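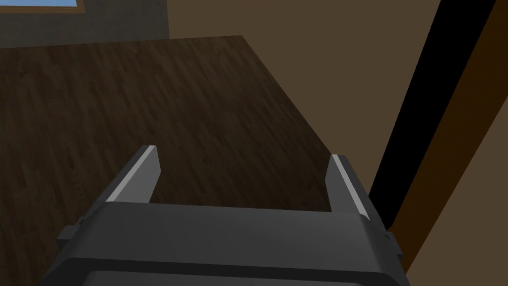
Pinça de dois dedos, aberta. Imagem gerada por computador.

Dia aberto na fábrica de portas Urkov

Chegámos a Barska no comboio da manhã e fizemos a pé o caminho até à fábrica. A visita começa no parque de madeiras, onde as pranchas secam ao ar antes de irem para a estufa. O guia falou bastante do carvalho e pouco do pinho, que é o que mais se vende.

Na serração o ruído é forte e distribuem protetores de ouvidos à entrada. A fábrica emprega 141 pessoas e tem 13 modelos de porta em catálogo. O mais antigo, o Virkura, ainda é acabado à mão.

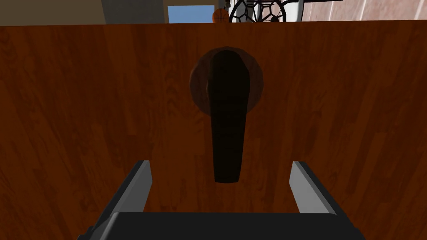

Última alteração desta página: janeiro

A sala dos acabamentos foi a parte de que gostei mais. Cheira a óleo de linhaça e há amostras de veio por todo o lado — pode-se mexer em tudo. Explicaram-nos como se escolhe a face boa de uma folha e porque é que os nós nem sempre são defeito.

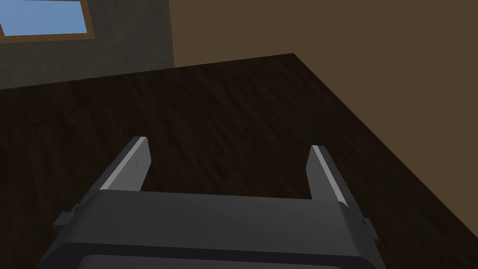 O almoço na cantina estava incluído no bilhete: sopa, peixe e café. De tarde houve uma demonstração de colagem, quase 3 horas com as pausas, o que foi demasiado para as crianças do grupo. O autocarro de regresso sai em frente ao portão, mas convém confirmar o horário na portaria.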